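Procurement and Budgets board
Topic: Second arm for the kitchen bench, or spend on fittings first?

Chelsea Haslam
Posts: 338
We are preparing the equipment request for the Tiltthorpe site and would welcome comment before it goes to finance. The task is cloth handling at a domestic counter: pick up, lift, put down, with the sink close by. The draft request has a reserve of 3,000 pounds for fingers, cables and mounting parts. Two colleagues believe this is too much. I believe it is too little.

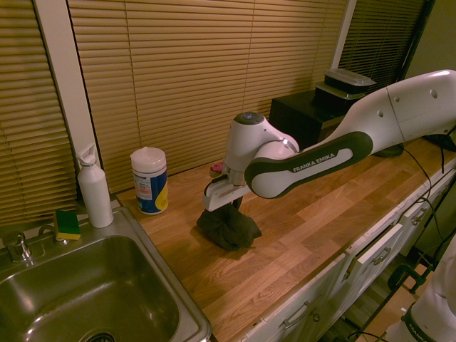
Franka arm at the counter, green cloth, Tiltthorpe.

The points on which I need advice are the finger budget, whether the clamps should be bought or made, and whether a second set of cables belongs in this year's request or next year's.

Roy Hollis
Posts: 70
The reserve is too high. Our own group at Mapplebeck spent far less on fingers over a full year, and most of that went on one bad order. I would cut it by half and put the difference towards a service agreement with Vanden. Please also state in the request how the cables will be run. At present they go down over the front edge of the counter, and our safety officer would ask for a cover there before signing anything.

Sheila Bellamy
I cannot agree with Roy on the first point. Mapplebeck handles boxes. Cloth is a different matter, and the fingers we used for it needed replacing more often than the supplier had told us to expect. On the cable cover I do agree. It should have its own line, otherwise it will be bought out of the reserve and lost sight of.

Roy Hollis
Boxes and bags, to be exact. I accept that cloth may be harder on the fingers, but I would still want to see a record of replacements before approving the sum.

Chelsea Haslam
Poppy Pickering keeps that record and has agreed to share it. Her site note is copied below in full.

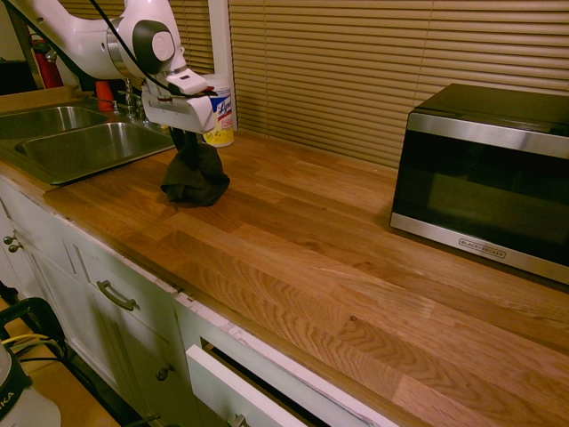 Tiltthorpe, January 26, 2020

The present bench was used for 261 lifts with the black cloth and the green cloth. Finger pads were changed twice. The work was done on the butcher-block top beside the sink, with the microwave left on the counter. I would ask that the microwave stays in any new layout, as the clear space should match what one finds in a home. Clamps were bought from Hano and I have no complaint about them. — P. Pickering

Santeri Ahonen
Two pad changes in 261 lifts does not support either side very well. May I ask if the pads were changed when worn, or on a fixed plan? The yearly cost depends on it.

Chelsea Haslam
On a fixed plan, I am told. I will ask for the next set to be kept in use until worn, and will report the figure to this thread.

Sheila Bellamy
Then I suggest that the reserve stays as drafted, with a review at mid-year, and that the second set of cables is moved to next year. Buy the clamps. Staff time to make them will cost more than the Hano price.

Roy Hollis
I am content with the review and with buying the clamps. I remain opposed to the full sum and would like that noted when the request is sent.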